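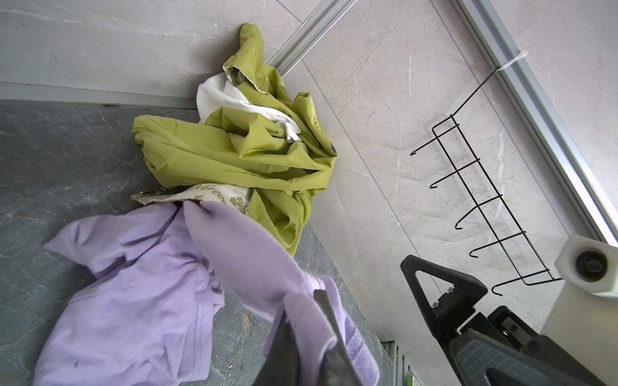

The Rudora gripper with a lavender T-shirt in hand, and the rest of the pile still to go.

The Rudora from Silurano is a laundry-sorting arm. You give it a heap of clothes, and it picks them up piece by piece. I had it for 22 days on a dark stone-look surface, which suited it. Pale shirts are its strong suit.

Cotton it handles well. The fingers pinch a fold and hold on with more patience than I've ever shown a T-shirt. Slippery fabrics are another matter - my lime-green garment got dropped so often I began to take its side.

Setup took 3 evenings, one of them spent looking for a screw. The manual was written for somebody taller. Lendcombe, who sell it here, answer the phone and are very sorry.

At $3,301 it costs more than everything it has ever picked up for me. The Chung arm is cheaper and louder. I'd wait for a sale.

Score: 58 out of 100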